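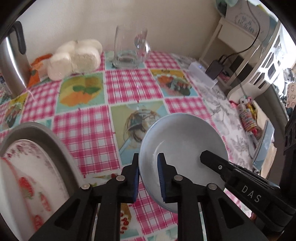 A light blue bowl over a patchwork tablecloth with pink-and-white checks.

Why Do We Eat From Bowls?

A bowl is one of the oldest tools people have. Long before there were forks, people needed something to hold soup, grain and water. Cupped hands leak, and a flat stone lets everything run off the sides.

The first bowls

Early bowls came from whatever was nearby. People used large shells, dried gourds and pieces of wood hollowed out with stone tools. Later, they learned to shape wet clay and bake it in a fire. Baked clay is hard and does not turn back into mud when you pour water in it.

How clay becomes a bowl

Clay is very fine dirt mixed with water. A potter presses out the air bubbles and then shapes the clay by hand or on a spinning wheel. The bowl has to dry slowly. If it dries too fast, it can crack.

Next, the bowl goes into a very hot oven called a kiln. At Schmieder Pottery, the first firing reaches 985 degrees Celsius. A kitchen oven gets nowhere near that hot.

After the first firing, the bowl can still soak up water. Potters cover it with a glaze, which melts in the kiln and turns into a thin layer of glass. Glaze can be shiny or dull, and it comes in many colors.

Why are bowls round?

A round bowl has no corners for food to get stuck in, so a spoon can reach all of it. Round shapes are also easy to make on a wheel, and they stack well in a cupboard.

Bowls are made in many sizes. A small cereal bowl might hold 380 milliliters. A big soup bowl might hold 770 milliliters, a little more than twice as much.

Try it yourself

You need two sheets of kitchen foil, a tray and a cup of water. Leave one sheet flat on the tray. Press the other one over your fist to make a bowl. Pour a little water on each. Which one holds more?

Words to know

Glaze: a coating that turns to glass when it is heated.
Gourd: a plant with a hard-shelled fruit.
Kiln: a very hot oven for baking clay.
Potter: a person who makes things from clay.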